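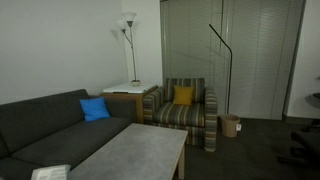 ## 3. Recolha de demonstrações

### 3.1 Ambiente e tarefas

As demonstrações foram recolhidas na sala de estar de ensaio de Besomthorpe, mobilada com um sofá escuro, uma poltrona às riscas, uma mesa de centro e um móvel de canto. A disposição do mobiliário manteve-se entre sessões. Variaram apenas a posição inicial dos objetos a manipular e a posição das almofadas soltas, que o operador deslocava antes de cada bloco segundo uma lista sorteada.

Definimos 4 tarefas: (i) levar uma almofada do sofá para a poltrona; (ii) recolher uma folha de papel da mesa de centro; (iii) depositar um objeto pequeno no cesto; (iv) endireitar uma almofada tombada contra o encosto. As duas primeiras exigem contacto com material deformável e foram escolhidas por serem aquelas em que a política de base do sistema Feltmont, treinada só em simulação, apresentava mais falhas de preensão.

### 3.2 Modos de demonstração

Comparámos dois modos de ensino. No modo cinestésico, o operador segura o braço junto ao punho e conduz-o ao longo da trajetória, com a compensação de gravidade ativa. No modo remoto, o operador comanda o braço a partir de uma consola Premton instalada noutra divisão e vê a sala apenas através das câmaras. A abertura e o fecho da garra são registados nos dois casos como sinal contínuo, amostrado com as posições das juntas.

O modo cinestésico tem um inconveniente conhecido: o corpo do operador entra no campo visual e tapa parte dos objetos. Por esse motivo, cada trajetória ensinada à mão foi depois reproduzida pelo robô sem ninguém ao lado, e são as imagens da reprodução – não as do ensino – que entram no conjunto de treino. Quando a reprodução falhava, a demonstração era repetida desde o início.

A câmara fica orientada para o canto da sala, de modo a abranger o assento do sofá, a poltrona e a superfície da mesa (Figura 2). As persianas permaneceram fechadas durante todas as sessões, para limitar a variação da luz exterior. Não aplicámos correção de cor às imagens.
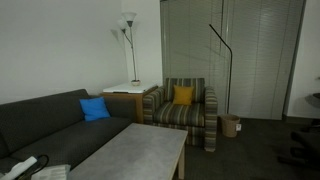 **Figura 2.** Área de trabalho com a mesa de centro livre, a almofada azul no sofá e a amarela na poltrona.

### 3.3 Operadores e protocolo

Participaram duas operadoras, Duygu Polat e Songül Güneş, ambas com experiência prévia na consola. Cada uma realizou as quatro tarefas nos dois modos, em ordem contrabalançada. Um bloco terminava ao fim de 80 minutos ou quando a operadora pedia para parar. Antes do primeiro bloco em cada modo houve um período de treino livre, cujos registos foram eliminados.

Uma demonstração foi considerada válida se o objeto ficasse na região de destino e se a garra estivesse aberta e afastada no último instante registado. Hesitações e pequenas correções a meio do percurso foram mantidas. Em ensaios preliminares feitos em maio tínhamos removido esses troços automaticamente, e as políticas resultantes recuperavam pior de uma preensão mal centrada.

### 3.4 Conjunto resultante

O conjunto final contém 2.431 demonstrações válidas. Outras 579 foram excluídas, na maioria por perda de sincronização entre o vídeo e as juntas, um problema do modo remoto que só ficou resolvido com a atualização do software de registo Erdem. As exclusões por falha de preensão concentraram-se na tarefa (ii): a folha tende a deslizar sobre o tampo quando os dedos se aproximam com um ângulo demasiado raso.

Cada registo inclui o vídeo, as posições das juntas, o sinal da garra, o modo de ensino e um código de operadora. A divisão entre treino e teste foi feita por bloco, para evitar que demonstrações consecutivas, com disposições quase iguais, aparecessem nos dois lados. Os resultados por tarefa e por modo são apresentados na Secção 4.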